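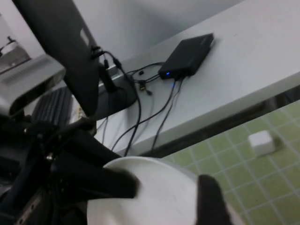

Monitor, keyboard, black box and loose cables on the white tabletop.

Momach Tabletop Items
Data card and README, version 2, April

Summary

Momach Tabletop Items is a set of 2,000 still images of household and desk objects on tables, with instance masks, class labels and a small set of spatial relations. It covers dishes and a drying rack, cloths, tape, small toys, chargers, cables and computer equipment. The set was built for work on object recognition in untidy conditions, where things lie on top of each other, hang over an edge or sit inside something else.

Annotation was done by Prakasura. The relation scheme was adapted from an earlier internal set called Nolberg, which covered shelves only. Labels from Nolberg are not included and the two sets share no images.

Contents of the package

images/ – the stills
masks/ – one indexed mask per image
labels/ – one JSON file per image
relations/ – one JSON file per image, may be empty
splits/ – three text files listing image keys
tools/ – a reader, a mask viewer and a consistency check
CHANGES – list of corrections by version

Each image has a key that is shared across the four data folders. Keys are random strings and carry no information about place or order. Neighboring keys are unrelated.

Splits

train: all images not listed in the other two
validation: 236 images
test: 559 images

The split is by table arrangement. Images showing the same arrangement of objects, from whatever side, are kept in the same split. A cloth that is refolded counts as a new arrangement; a cloth seen from another angle does not. The same physical objects can appear in more than one split, so test scores say little about unseen objects of the same class. Report this when publishing numbers.

Classes

There are 11 classes. Names are lowercase and use underscores.

dish_rack – wire racks for drying dishes, together with the drip tray if one is fitted
plate – flat dishes with or without a rim
container – cups, tubs and other small open vessels, clear or opaque
cloth – towels, mats of soft fabric and folded textiles
tape_roll – adhesive tape on a core
toy – figures and bath toys
block – small building or stacking blocks
charger – wall chargers and plug-in adapters
cable – cords of any type, including the plug or connector at the end
computer_equipment – monitors, keyboards, drives, hubs
surface – tabletops, tablecloths and cutting mats

Walls and anything that is not one of the classes above have index 0 in the masks. Index 255 marks pixels the annotators could not decide. Ignore it in both training and scoring.

The class surface is stored as a single region per image, even when objects divide the visible part of it into several pieces. All other classes are stored per instance, with the exception of cable, described below.

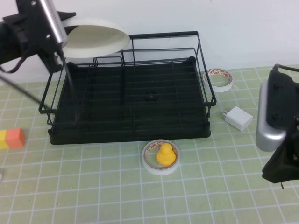
Drying rack on the gridded mat, with a white plate over its rear left part and a rubber duck in the front tape roll.

Notes on dishes and racks

The rack and its drip tray are one instance. Annotators were asked to follow the outside of the rack and to fill the gaps between the wires. A mask that traces every wire was tried in version 1 and dropped. It took too long, and two annotators rarely agreed on the thin parts. Users who need wire-level masks will have to make their own.

Fittings on the tray floor belong to the rack. In some images a small round shape can be seen there that may be a drain hole or a knob. It has no label of its own in either case.

A plate is labeled plate at any angle, including nearly edge-on. The attribute pose takes one of these values:

flat – lying on a surface
upright – standing in a rack or against something
raised – clear of the surface, or above a rack without resting in it
unclear – the view does not settle it

Contact between a plate and a rack is often hard to judge when the plate overlaps a rail. Annotators marked in_contact only if the point of contact was visible. Overlap alone is stored as overlaps. The plate partly overlapping the top rail in the rack picture has pose raised and relation overlaps.

Plates have no attribute for clean or dirty. Racks have no attribute for full or empty; query the relations for plates with relation inside.

Notes on tape, toys and nesting

A tape roll is one instance made up of the tape and the core. The hole is part of the mask only if nothing can be seen through it. When an object sits in the hole, that object gets its own mask on top, and the relation inside is written from the object to the roll. The yellow duck in the rack picture is handled this way: class toy, relation inside, target tape_roll. The second roll, near the right rear corner of the rack, has no nested object.

Printed cores are not transcribed. The set has no text labels at all.

Small clear vessels are container whatever they hold. Streaks of color on an inner wall may be print, a lining or something behind the wall, and annotators were told not to guess. If the thing inside cannot be named with confidence, it is merged into the container mask and the container gets the attribute filled with value true. A nested object gets a separate mask only when its class is beyond doubt from that image alone. Annotators were not shown other images of the same arrangement. As a result an object can have a label in one image and be merged in another. This is a known inconsistency and will stay – changing it would mean labels that the pixels do not support.

Notes on cables

Cables are the weakest class in the set. Where cords cross or loop back, it is usually impossible to follow one from end to end. All cable pixels in an image are therefore stored as one region, with no instance count. A cable that hangs over a table edge is labeled down to the point where it leaves view or passes behind something.

Loose connectors are part of the cable region, including those with only a short stub of wire. The gold-tipped one among the cables in the desk picture is an example, as is the small black plug end just above it. Prongs belong to the charger and not to the cable.

Indicator lights are left inside the mask of the device. For flat black boxes that could be either a drive or a hub, the subclass field is set to box. Do not read anything more into that value.

Monitors seen from the back are labeled the same way as monitors seen from the front. The stand is part of the monitor. A keyboard that is partly hidden keeps a mask for the visible part only; there are no amodal masks anywhere in the set.

Notes on cloth

Cloth masks follow the outer border. Folds, creases and sheen inside the border are ignored. The attribute state takes flat, folded, bunched or unclear. A cloth that lies flat but has some rumpling is flat. Folded is reserved for cloths where at least one edge has clearly been turned over onto the rest.

Black cloths are the hardest case, especially under low light, where the inner creases are faint and the border can run into a dark object next to it. Where a plate touches or nearly touches the cloth, the boundary pixels are set to 255 in a band a few pixels wide.
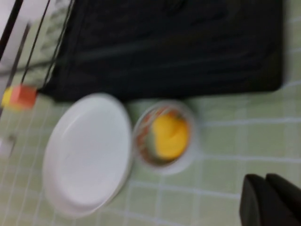 Blur

Blurred stills were kept. Each label file has a field blur with the values none, mild and strong. In strong cases, edges can look doubled. Annotators placed the mask border in the middle of the smear. Expect lower agreement on these images, and expect thin rims on plates and containers to suffer most.

To train without them, pass --max-blur mild to the reader. The test split must be used whole. Scores on a filtered test split should be named as such.

Partial objects

An object that runs out of the image is labeled if its class can be named. The attribute truncated is then true. Two-color blocks are one instance when the parts are joined, or look joined. If the join is uncertain, the field parts is set to unclear.

Label format

Each label file is a JSON object with these fields:

key – string
blur – none, mild or strong
instances – list

Each entry in the list has:

id – integer, matches the mask index
class – one of the class names
subclass – string or null
truncated – true or false
attributes – object, may be empty

The relation file is a list of triples: subject id, relation, target id. Relations in use are on, inside, overlaps, in_contact, behind and leaning_on. Behind is given from the viewpoint of the image. The others do not depend on viewpoint, although the evidence for them may.

Quality control

Prakasura made a first pass and a second person checked each mask. Disagreements on class went to a third reader. Disagreements on borders were settled by taking the later mask. The consistency check in tools/ will flag ids without pixels, pixels without ids, and relations that point to a missing id. The current release passes it with no flags.

Known problems

Clear containers on the green gridded surface have uneven borders. The printed lines show through the walls and some annotators followed them.

Cream-colored items near monitor stands are mostly index 255. They are too small to name.

The relation on is missing for many objects whose lower edge is hidden. Absence of a relation means it was not recorded, and should not be used as a negative.

The class block is rare. Per-class scores for it move a lot between runs.

Unsuitable uses

The set has no depth, no scale reference and no object dimensions. The grid on the mat is not documented and should not be used to measure anything. There are no labels for material, weight, brand or ownership.

Installation

Unpack the archive and set MOMACH_ROOT to the folder that contains images/. The reader is plain Python and needs numpy and an image library. The mask viewer has one extra dependency, listed in tools/requirements.txt. The Han loader can read the set directly if the adapter in tools/han_adapter.py is copied into its plugin folder. The adapter drops relations.

Changes since version 1

Wire-level rack masks replaced by filled outlines
Raised added to the pose values for plates
Cable instances merged into one region per image
Drip trays moved from container to dish_rack
Relation near removed

Corrections

Send the image key, the instance id and the proposed class or attribute. Mask corrections should come as an indexed file at the original size. Accepted corrections are listed in CHANGES and go into the next version; released versions are not edited in place.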